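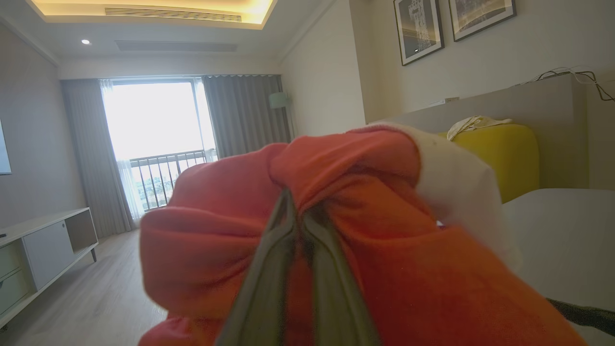 Teemu Koskela's objection, raised at the end of the last lecture, was that a planner for cloth has no business asking where the object is. A mug has a pose. Six numbers and you are done. A garment in a heap has as many shapes as you care to give it, and the wrist camera sees only the part nearest the fingers. So what, he asked, does the perception node publish?

These notes try to answer that. They cover the grasp and hold part of the stack, from the wrist image to the command sent to the arm. Folding comes later.

1. What the state estimate contains

In Stato (our controller package) the cloth state is a short record with four fields:

grasped – yes, no, or unknown
grasp_region – a mask in the wrist image around the fingertips
visible_edges – line segments that may be hems, trims or borders
age – time since the last update

There is no full mesh. We had one in an older version and it was wrong most of the time, because the hidden side of the bundle had to be guessed. The planner believed the guess.

Edges are worth the trouble. A white band against orange-red fabric, like the one in the picture on the first page, gives the segmenter strong contrast and a curve to follow. It does not tell you whether you have found a lining or a trim. The field is called visible_edges and not hems for this reason, and please keep to that name in your own code.

2. Closed fingers are not a grasp

With rigid objects you can read finger width after closing and compare it with the object's width. Thin fabric takes up almost no room between the fingertips, so the width reading for a good grasp and for a miss can be the same number within sensor noise.

Stato uses two checks together. The first is motor current at the end of the close command. The second is visual: lift by 15 mm, then compare the grasp region before and after. If the cloth is held, the texture near the fingertips stays still in the wrist image while the background moves. If it is not held, the texture slides away with the background.

When the two checks disagree, set grasped to unknown. Do not average them. The planner has a branch for unknown, and it is a cheap one: lift again by the same amount and look again.

3. Exposure

A wrist camera turns toward whatever the arm turns toward. In a furnished room that often means a window. With automatic exposure on, the bright glass pulls the whole image down and the cloth loses its creases, which are the features the tracker depends on.

Meter on the grasp region only. Let the window go white. Nothing past the bed or table matters to the grasp check as long as some background texture is left to compare against. Ceiling vents, picture frames and curtain folds all work well for this. A plain wall does not.

The setting is in the Brallach driver under metering_mask. It takes the same mask as grasp_region, with a delay of 2 images.

4. Carrying

Once the cloth is held, it becomes part of the arm for collision purposes, but a part with no fixed shape. We use a hanging volume: a cylinder below the fingertips whose length is the longest drop the garment could have. That makes the planner cautious. It will refuse some paths that a person would take without thinking.

Oskari Vainio's version, in the Peltonen branch, shrinks the cylinder when the camera shows the bundle gathered close to the fingers. It finds more paths. It also fails in a bad way when a sleeve drops out of the bundle during the move, since the volume is only updated at waypoints. Use the plain version for the lab unless you are prepared to add your own update loop.

5. Reading a log

The course log has 409 grasp attempts. In 125 of them the first check returned unknown. Start with those. For each one, play the wrist images next to the current trace and write down which check you would have trusted. Then look at the outcome field, which is hidden by default.

For the lab

Write the function that turns the two checks into a value for grasped. Inputs are the current trace and the two wrist images. Keep the thresholds in the config file. Hand in the code and one page on the cases it gets wrong – a table is fine.

Related items
Stindlow simulator: setup and known problems
Hand-eye calibration, worked through
Notes on tracking with a moving camera
Lab 2: Finger width and rigid objects
Reading list: planning for cloth and rope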